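Right, parts sorting, day whatever. Bench is finally clear enough to put a mug down. Small thread

Started with one biscuit tin of bits from the Belwood clearout in September. Ended up with 4 tins. Don't know how, they breed

Solenoids are the worst to store. Wires tangle in everythng, plungers catch on the next one along. Rongrong Lei said bag them singly. Did three. Got bored

So: trays. Push-pull ones go in one, boards in another, no mixing. Shobha has already mixed them

Question for anyone who knows, is it worth pulling capacitors off old boards or just leave them on till needed? I leave them. Evelien Desmet thinks I'm lazy. Fair

Found a bag marked 78 in biro. 78 what. Ohms? Pence? If it was you, Yuzhen, own up

Still want: small lidded boxes, decent labels, a pen that writes on shiny plastic. Will swap for screws, have about a million screws

Anyone near Flitthorpe after a little solenoid for a door latch or whatever, shout. Not posting them, postage is daft. Collect or I'll drop off at Kenside next time im over

Last one then tea. Two solenoids up top, red board in the tray below. Going no further tonite

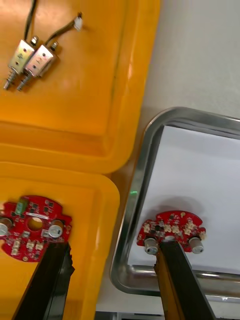
Flitthorpe, November 20, 2025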